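Home Notebook Bench Parts Contact

April, bench notes, clipper job

Started a bit after nine with the Bramura hair clipper, the one that drags on the second pass. Martti reckoned it was the blade tension and I reckoned it was the drive, so of course we did the blade first (he'd already put the kettle on and picked up the screwdriver). Backed the tension screws off, cleaned out the old oil, squared the moving blade up against the fixed one and tried it on the test hank. Still drags! Not as badly, but you can feel it grab once the comb is full.

Pulled the housing after that. The cam follower has a flat worn on one side, and the grease behind it had gone the colour of strong tea. Swapped in the follower from the parts drawer, the grey one left over from the Liltico trimmer, which is the same fit if you take a whisker off the shoulder with wet and dry. I went at it with 1000 grit and a lot of patience. Runs much sweeter now, and the buzz through the handle is nearly gone.

Cell reads 492 mAh on the discharge rig, against 1000 printed on the sleeve. That explains the complaint about it dying halfway through a beard. Ran it 3 times to be sure and got the same story each time. I've put it aside for the battery recycling tub and pencilled a new one onto the Parnby order -- tabs already welded please, I'm not doing those on the kitchen-grade spot welder again.

Oil: still no favourite. The Pongsiri stuff creeps beautifully but it smells like a shearing shed and I wouldn't want it under my nose every morning. The thin clear one is fine for a week and then the blades start to sing. Might try mixing them, although Martti pulled a face when I said so.
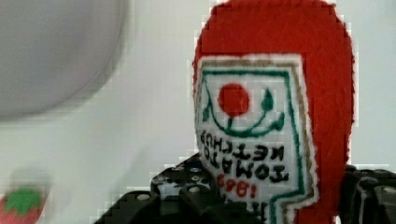
Apinya Limsakul

After lunch I had a go at the foil shaver. Outer foil has a dent near the hinge end, tiny, but you can find it with a fingernail. No point trying to press it out, I've wrecked two that way. New foil, new inner cutter, and I want to do both together so we're not chasing a mismatch later on.

Still to do: neutral colour tape for the charger leads, check whether the clipper's guide comb clicks home at the longest setting (felt sloppy this morning), and find out who's had the small Torx driver. It lives in the left-hand drawer, folks.

Leaving the clipper on the charger with the old cell out and the bench supply wired in -- please don't unplug it before I've had another listen to that cam.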